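How do I get a musty smell out of a spare bedroom?

Posted September 8, 2021 in Home and Household

Hi everybody, I've been reading this board for ages and finally have something to ask. We moved into an older place on the edge of Trerkside back in February, and the small bedroom at the back has had a smell ever since - sort of like an old suitcase, if that makes sense. Here are three from upstairs.

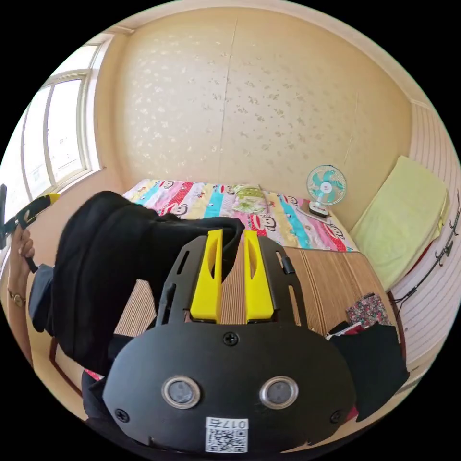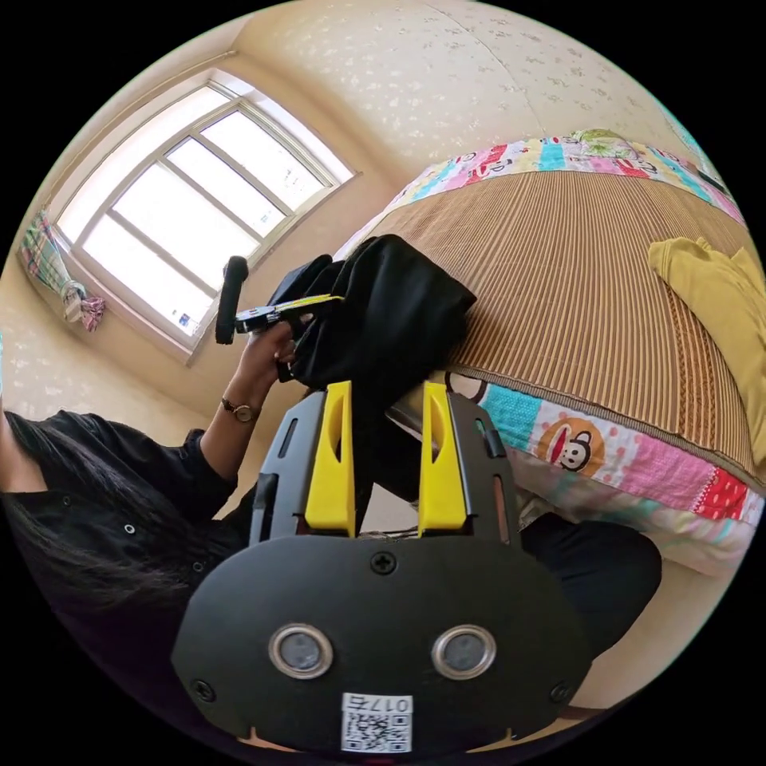
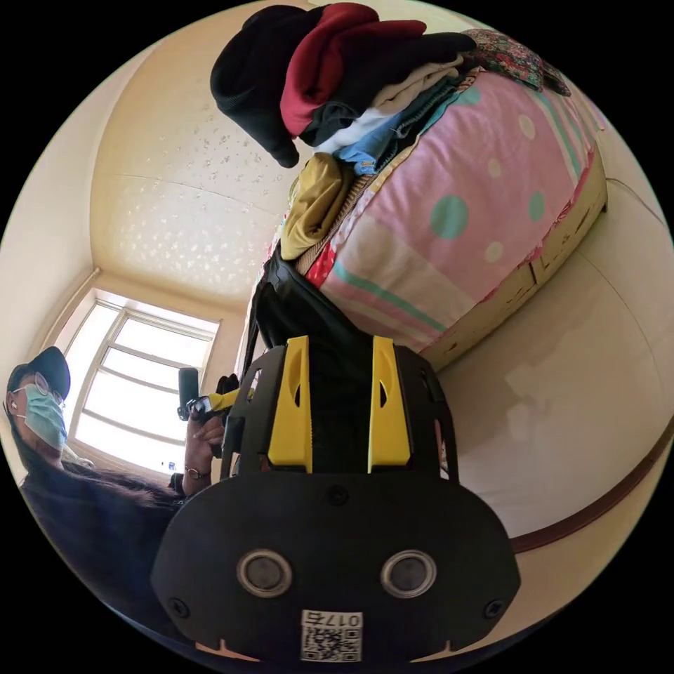 I've washed the curtains twice, had the windows open all summer, and put a bowl of baking soda on the closet shelf, and it's a little better on dry days and then right back the minute it rains. There's no stain on the ceiling that I can find. The carpet came with the house and I suspect it's older than I am (I'm 34, so that's saying something!). My mother-in-law is coming to stay for 2 weeks in the fall and I would dearly love for her not to go home smelling like a basement. Do I need to call someone in, or is there something I should try first? I'm happy to put in the work, I just don't want to throw money at the wrong thing.

Borkowska

Oh, I feel for you, we had this exact trouble in our first house and it took me most of a year to get to the bottom of it. If it gets worse with rain, I'd start outside before you spend a dime inside. Go out in a good downpour with an umbrella and look at the gutter over that corner. Ours was packed with leaves and the water was running down behind the siding, and you would never have guessed it from indoors.

After that, pull up a corner of the carpet, the one nearest the outside wall, and put your nose right down to the pad. You'll know. If the pad smells, no amount of shampooing is going to fix it, it just has to go. We rolled ours up and left the bare boards alone for 6 days with a fan going before we put anything back down, and then we liked the boards so much we never bought another carpet. Pull the furniture away from that wall too, even a few inches, so the air can get behind it. And good luck with the visit - mine always brings her own pillow, so maybe I should take the hint.

Mullier

get a dehumidifier. baking soda is for fridges

Skevero

I agree with the gutter advice, and I'd add one small thing that costs next to nothing. Pick up a little humidity gauge at the hardware store and leave it in that room with the door shut overnight, then do the same in another bedroom. If the back room reads 15 points higher you've got water getting in somewhere, and a dehumidifier will only run your electric bill up while the wall stays wet. If the two rooms come out close, it's probably the carpet or something in the closet. Check the closet floor and the back wall with a flashlight, especially if it's an outside wall, and leave the door open from now on. Old wallpaper paste can hold a smell as well, so have a sniff around the seams if you have any paper in there. Do write back and tell us what you find, I'm curious now.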